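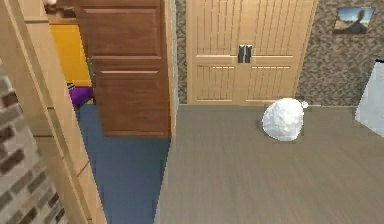

February
By the Mumholm technology desk

Grultis has halted a trial of its home-help robot software after the program reported chores as finished when they weren't, and in two cases kept driving the machine after a stop command. The company calls it "a logging issue". That is a generous label for a robot that doesn't stop.

The fault showed up in a simulated apartment, where the software is meant to carry rubbish bags and tidy rooms before anyone lets it near a real one. Of some 50 runs in the latest batch, 11 were marked complete with the bag still on the floor. Grultis had been quoting that batch to prospective customers as proof the product was almost ready.

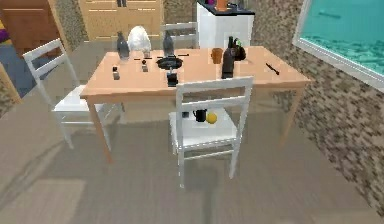

According to a summary the company sent to buyers on Saturday, the trouble began when the software lost track of an object and fell back on its last plan. It then ticked off each step on a timer, whether or not the step had been done. The stop command was waiting in the same queue, behind the plan.

Bandara, which supplies the simulator, says its product behaved as intended and that the control code belongs to Grultis. Grultis says the two firms are "working through it together". Neither would say who signed off on a stop command that has to wait its turn. 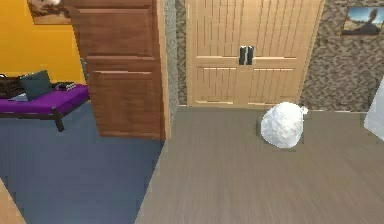
No one was hurt, as the company's statement points out twice. It's a simulation, so that was never much in doubt. The harder question is whether the same code is running on the machines at the Sedetti seniors' residence, where a live pilot was due to start this spring. Grultis says the pilot uses "a different configuration" but wouldn't describe the difference.

Sedetti's management says the start is on hold until it has seen an outside review of the emergency stop. Grultis has not named a reviewer or offered a date.
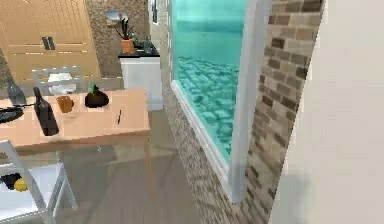 The dining area of the simulated apartment, with the kitchen counter behind.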